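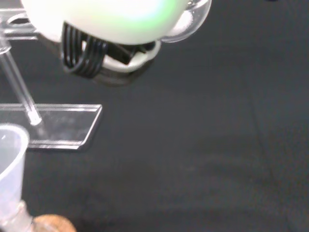

Should apartment tenants be billed for water by the gallon?
Tenants should pay by the gallon when each unit has its own meter and the readings are open to them, and should pay a flat charge inside the rent when it doesn't.

Venstead is considering an ordinance that would let landlords use either a meter or an allocation formula. I think the formula should be struck from the draft. An allocation formula takes the utility's bill for the whole building and divides it by something other than water, usually floor area, number of occupants, or a mix of the two. The result is printed on the tenant's statement under the heading "water usage," which it does not measure.

Take a building with one master meter and 72 apartments. A tenant who cuts her use in half saves half of her own consumption, then shares the saving equally with 71 other households under a per-unit split. Her share of it is a little under one and a half percent. A tenant with a toilet that leaks all month pays the same fraction of the cost of the leak. The landlord, who is the only party with the right to open the wall and replace the valve, pays nothing at all. A rule meant to encourage conservation has removed the incentive from the person best placed to conserve.

Supporters answer that the old arrangement, with water folded into the rent, also gives tenants no price signal. That is correct. It does give one to the landlord, however, and a landlord who pays the bill will generally look at it. Under allocation the bill passes straight through. I have managed the books for two small buildings and I know how much attention a pass-through gets. It gets checked for arithmetic and then forwarded. 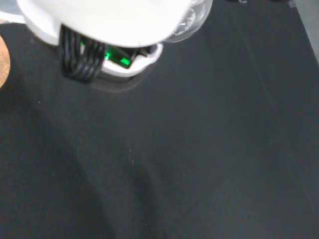

A small circuit board lit green inside a white collar.

The better objection concerns cost. In older construction each apartment is often fed by several vertical risers, one serving the kitchen and another serving the bathroom, so a single meter at the door is not possible. The owner must either repipe or put a meter on each fixture branch. Zanetti, which manages more apartments in Venstead than any other firm, told the February hearing that it would have to pay $624 per unit in its riser-fed buildings, installed. I have no reason to doubt the figure. Spread over ten years it comes to $5.20 a month before interest.

That number should be set beside what tenants already pay to be billed by formula. The billing contractor charges a monthly administrative fee, and the draft ordinance places no limit on it. A tenant can therefore be charged each month for the service of being told what fraction of someone else's shower she owes. If fees of this kind are acceptable, so is a capped meter charge that ends when the equipment is paid off.

Pludton settled the question differently. Its code allows separate billing only from a meter that the tenant can read, with the previous and current readings printed on the statement. Buildings that cannot meet the requirement keep water in the rent. The text is 2 pages long. Ours is at present considerably longer, most of it devoted to the permissible formulas, and a tenant who wants to dispute a bill under it would need the building's total consumption, the occupancy count for every unit and the common-area deduction. Two of those are in the landlord's files. 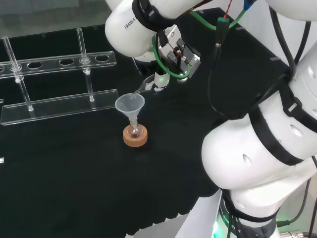
The common-area deduction deserves more scrutiny than it has had. Irrigation, the laundry room and the pool are supposed to be subtracted before the remainder is divided. In the draft the owner may estimate the amount, and there is no requirement to state how. A fixed estimate will be too low in the summer, when irrigation is heaviest, and the difference goes to the tenants. A separate meter on the irrigation line is an inexpensive item and should be mandatory in any building that bills separately by any method.

There is also the matter of accuracy. Meters wear, and mechanical ones tend to under-register as they do, particularly at low flow. The utility tests its own meters on a schedule. Private submeters in Venstead are tested by no one. I would require that a tenant be able to request a test, with the landlord paying if the meter is outside tolerance and the tenant paying if it is not. The Jumden units going into the new buildings on the east side have a display that can be read without tools, and that ought to be the minimum for any make. A reading available only through the billing contractor's portal is of limited use to someone whose dispute is with the contractor.
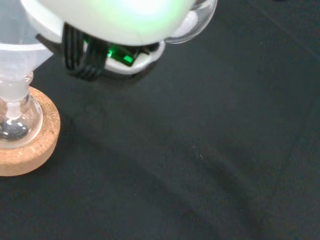
Black cables and a lit circuit board beneath a white housing, with a clear rounded cover at the right.

Britt-Marie Myklebust, who wrote to this page on the other side of the question, argued that tenants are protected because they can compare total housing costs before signing. They can compare rents. They cannot compare allocated water charges, which depend on the habits of future neighbors and on the condition of pipes they are not allowed to inspect. A landlord advertising a rent $200 below the building next door may have moved part of the difference to another line of the statement - and the applicant will learn how much after the first full billing cycle.

My proposed amendments are short. Delete the section on formulas. Require readable meters and printed readings, a meter on irrigation, testing on request, and a cap on the monthly fee with an end date. Owners who find this too expensive may go on charging rent with water included, as they do now, and the draft should say so in its first paragraph.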